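How do robots practise in a pretend kitchen?

Learning at Prudness - for readers aged 8 to 11
Last updated 19th May

Think about the first time you poured your own drink. You probably spilled some. You wiped it up, tried again, and got better at it.

Robots have to practise too. The trouble is that a robot arm is heavy and strong, and when it gets something wrong it can break a cup, scratch a table or damage itself. It is also slow. Somebody has to put everything back in its place before the robot can have another go.

So the researchers at Sorkley let their robot practise inside a computer first. This is called simulation. A simulation is a bit like a video game, but with very careful rules about how things fall, slide, roll and tip over.

What is in the pretend kitchen?

The computer draws a room, a worktop and a robot arm. Then it puts objects on the worktop. Some are things you would find in most kitchens, and some are quite odd. The robot needs to cope with both.
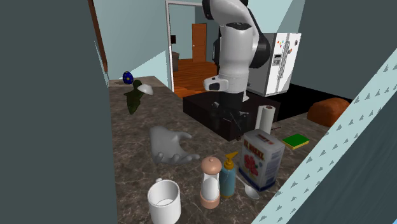

The simulated arm over the worktop. Look for the mug, the sponge and the blue egg with yellow spots.

Every object has a shape that the computer knows exactly. A spoon is thin and lies almost flat, so it is hard to get hold of. A mug is easier, but the gripper has to come down in the right spot. A round shape may roll away if it is touched on one side.

The gripper is the robot's hand. It has to close hard enough to hold on, and it has to be in the right place before it closes.

Mixing things up

If you only ever practised catching with one ball in one garden, you might find it hard to catch a different ball somewhere else. Robots have this problem much worse than people do. A robot that has learned to pick up a mug in one place may fail when the mug is moved a little to the left.

To help with this, the computer keeps changing the kitchen. It can change:

the colour of the walls
the pattern on the worktop
which objects are out, and where they are
where the light comes from
where the camera is looking from

The team made 1000 different kitchens like this. None of them needed tidying up afterwards.

Does it work?

To find out, the team ran a test they called Cunutell. They trained the robot in two ways. The first time, it practised in just 5 of the pretend kitchens. The second time, it practised in all of them. Then both versions were tried on a real arm, with real objects on a real table. Each version had 300 tries.

The version that had seen more kitchens picked up the right object more often. It still made mistakes. Spoons were the worst, and shiny things were difficult for both versions - the computer does not draw reflections quite the way they look in real life.

The team will run the test again in June with softer objects, such as cloths. Soft things bend and fold, and that is hard for a computer to copy.

Words to know

Simulation: a computer copy of a place or a thing, used for trying out ideas.
Gripper: the part of a robot arm that holds things.
Training: the practice a robot does before it is tested.

Try it yourself

Put 2 objects on a table, one easy to pick up and one tricky. Shut your eyes and ask a friend to move them. Keep your eyes shut and pick each one up using only your finger and thumb. Which one took longer?

Written by M. Rimkutė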